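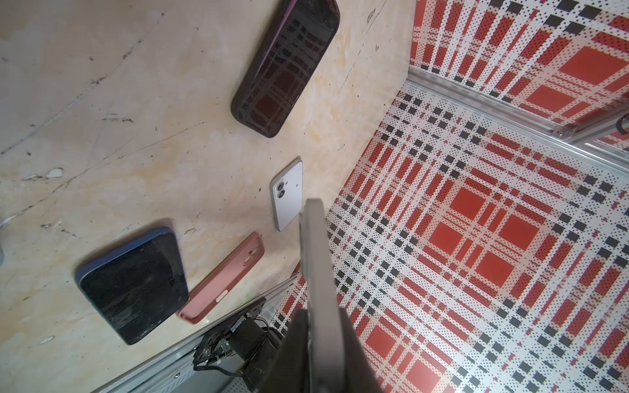 Notes from the back bench: the phone sorter

If you have come by the workshop after supper any time since December, you will have found Roya Safavi and me at the long bench with our heads inside a plaid box, muttering. We promised an update in the last newsletter and then let it slide, so please put the kettle on and let me catch you up on what we have been doing with all those old phones.

The idea came from Perihan Işık, who keeps the Wirkent repair shelf going and was tired of sorting donated handsets by hand. She wanted two arms that could pick up a phone, turn it over and put it on the right pile. How hard could that be, I said, and Roya has been kind enough to remind me of it ever since!

The box and the rail

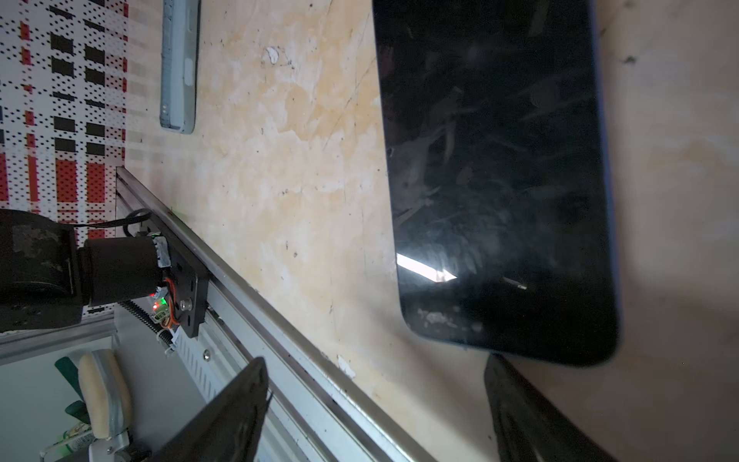

Our biggest headache this winter was grip. A phone lying flat on a board gives a finger almost nothing to get under, and a glossy screen is a misery for the wrist camera as well, which sees every lamp in the building. Look at the big black one, with its smudges and that slash of white light across the glass, and you will understand why our software kept losing the edges. Gholamreza Tabrizi suggested we stop wiping the phones before each run and teach the thing to cope with fingerprints, and I have to say I like him for it – it saved us a good deal of cloth, too.

The frame is all aluminum extrusion, bolted and rebolted more often than I care to admit. The first rail was too short, the second one had a twist in it, and the one we have now came from a printer stand Shahab Bagheri was about to throw out. He also spent 3 evenings on the cable runs, and I would ask everyone to please not tug on them when you lean over to look.
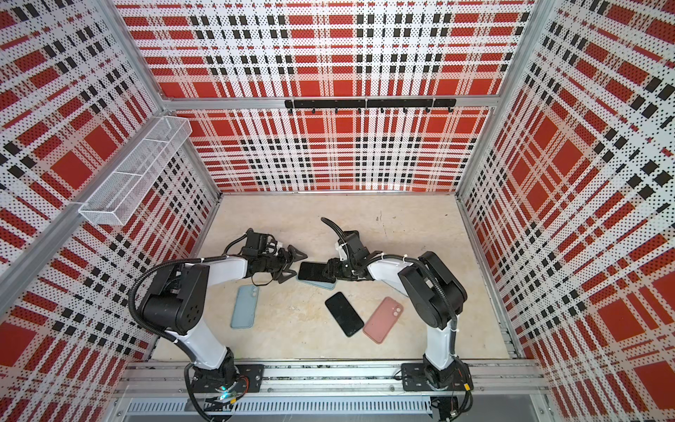
Getting two arms to share one floor has meant a lot of arguing over whose turn it is. We have a simple rule now: one arm calls for a phone, the other waits until the first has backed away. It is slow, and Roya thinks we can do better, but it has kept the knuckles from banging together. The control program is called Flidik, after a cartoon goat from her childhood, and she is happy to show the code to anyone who brings a chair.

So far we have logged 249 tries at picking up a single phone. The notebook is on the shelf over the bench if you enjoy that sort of reading – my handwriting is the bad one.

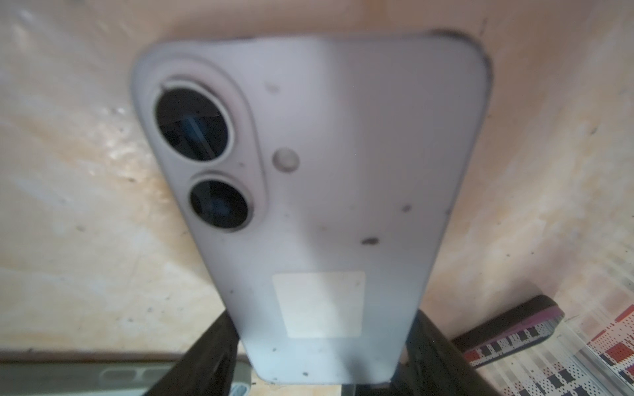 What we could use

Spare silicone phone cases, any color, the floppier the better. Dead phones are welcome too, but please take out your SIM card and leave them with Ladan Sadeghi at the front desk, as she is keeping the list. We are also short of M5 bolts and 2 decent hex keys, ours having wandered off toward the bike stand.

Roya and I are at the bench most evenings from seven. Come and say hello, and bring a phone if you have one in a drawer.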